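Household manipulation is the branch of robotics concerned with chores such as laying a table or clearing a worktop. Machines do some of these jobs in laboratories; few do them reliably in homes.

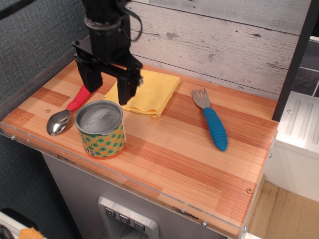

Robot arm over a worktop with a spoon, fork, can and folded cloth.

Cutlery is harder than it looks. A fork lies flat, shines under the light and leaves little room for fingers — the Udeck trials allowed 80 attempts per utensil.

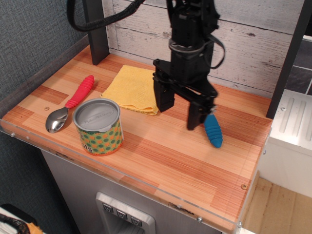
Cloth is harder still, as it changes shape when touched. Vidmar and Kadrić list eight common chores and rate folding as the least settled.
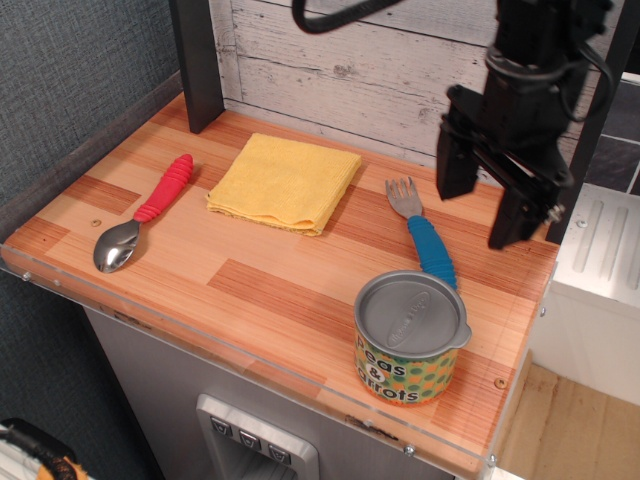
Varela Institute · Department of Domestic Automation

Tins and jars keep their shape and are usually taught first. Shop-floor work is further ahead, mainly where parts arrive in the same position.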